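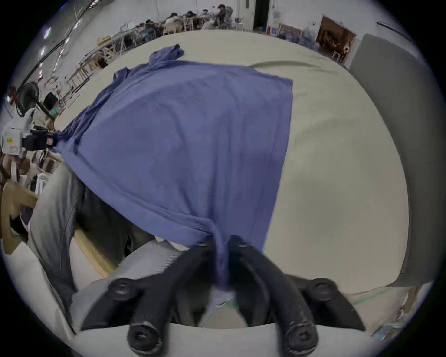 Our group started with a claim printed on a lot of detergent bottles and repeated by a lot of parents: washing in cold water keeps colors from fading. Three of the four websites we read first gave no source for it. Cotton shirts in strong colors seemed like the fair place to look, because that is where people complain the most. A blue-violet one, rumpled down one side like the one on the table, is the kind of thing people say "went gray" after one summer. We wanted to know if the water did that, or if something else did.

26 November 2021 – by Tsegereda Gebreyes and Adwoa Akolgo
Filed under: Student Projects, Textiles
4 min read

What we did

We asked students in our building to fill out a short survey on how they wash and dry colored shirts. We got 222 answers. Then we ran our own wash test on 32 swatches of dyed cotton from one bolt. 13 went through cold cycles and 13 through warm ones, all with the same powder, and all were dried flat indoors. The rest stayed in a drawer for comparison.

What we found

Less than we hoped. Put side by side under the window, the cold and warm swatches both looked duller than the ones from the drawer. Adwoa thought the warm ones were a shade worse. Tsegereda could not tell them apart once the labels were covered, and neither could our lab partner. We do not think a difference that disappears when you hide the labels should be reported as a result. 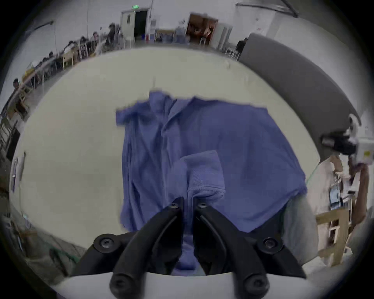 Fig. 2. Colored shirt on a white table, with a fold of the fabric raised.

The survey was not much better. Most people who said cold water "works" also said they never use the dryer and turn shirts inside out – so which habit gets the credit? Our questions did not separate these, and that is our mistake. We also let people decide for themselves what "faded" meant.

What we would change

More cycles, a dryer group, and a color meter in place of our eyes. We plan to repeat the test in January if we can borrow one. Until then we would not tell anyone to switch to cold water to save a shirt. Saving on the power bill is a separate question and we did not test it.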